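The man who reads the path

Chaminda Pathirana has walked the Reltthorpe path most mornings for 14 years, and he would like it known that he doesn't especially care for walking. "It's dull," he says, lacing his boots on the bench by the Chowdhury Road gate. "Left foot, right foot. You've got the gist of it by the age of two."

What he likes is tarmac. He retired from highway maintenance with a bad knee and a good pension, and has kept a notebook on this one strip of asphalt ever since. It's his fourth notebook, in fact. The first three are in his airing cupboard, where his wife has asked more than once whether they need to be quite so near the towels.

We set off at seven. The path goes straight, with grass either side and trees packed up along the left, and he stops after a very short distance indeed.

"There. What do you make of that?"

I say it looks like somebody spilt some paint. He is kind about this.

"Could be a patch job. Could be the top worn off. I've got my own views, and they run to several pages." He crouches, which takes a while, and runs a thumb along a seam. "People think a path is one thing. You lay it and it's a path. But it's moving about all the time underneath you. Roots one side, frost on top, some lad in a van who shouldn't have been on it in the first place."
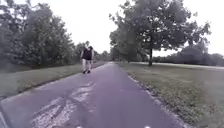

The pale patches on the near stretch of the path, with a walker coming the other way.

The regulars know him. Some nod, some speed up. One woman with a spaniel asked him last August if he was from the council, and when he said no she told him about her drains anyway. He wrote down the bit about the drains. "You never know what's connected to what."

He did try to interest the council, once. He sent a letter with 21 numbered points and a sketch map. The reply thanked him for his enquiry about allotments.

"I rang up and said there's been a mistake. The young man said he could put me on the waiting list. So I'm now 39th for an allotment." He considers this. "I was 39th in spring as well, so they've got cracks of their own."

The route was laid over an old works track belonging to Kurkenon, who made gate hinges and very little else, and Chaminda holds the firm personally responsible for the drainage. When the path was surfaced, the contractor, Kurnier, did it in a fortnight. He says the word "fortnight" as other people might say "arson".

"You can lay it quick or you can lay it so it stays put. I'm not saying they didn't know what they were doing. I'm saying I'd have liked to see the sub-base." Did he ask to see it? "I asked twice. They gave me a hard hat and told me to stand over by the hedge."

I ask whether there's a favourite part, expecting to be told off for the question, and he brightens up at once.

"Oh, the big one. Come on."

The big one is a crack. It goes across the path nearly from one side to the other, a dark jagged line with a sag in the middle, and gives up just before it gets to the grass on the right. He plants himself next to it like a man introducing a daughter.
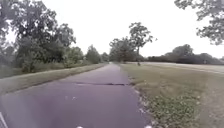
"When I started, you could've covered that with a ruler. Now look at it. I measure it on the first of every month and again if we've had weather." He has given it a name, which he won't tell me. His wife, reached later by telephone, tells me straight away that it's Gerald.

Does he want it mended? He takes a long time over this, long enough for two cyclists to go round us, one of them with a remark.

"I ought to say yes. Somebody with a pushchair wants it mended, and they're right. A decent crew could clean it out and seal it before lunch. I priced it up for them - 300 quid, and that's with biscuits." He looks at the crack. "But I'd miss it. There's not much you get to watch change that slowly. My grandson's grown up in the time that's taken to get across the path, and he never once let me put a tape on him."

We carry on towards the far trees, where he says there's a drain cover set slightly too high. He has been looking forward to it all morning. I ask if he ever comes out without the notebook, for the air, or the birds.

"What birds?" says Chaminda Pathirana, and bends down to have a look at the edging.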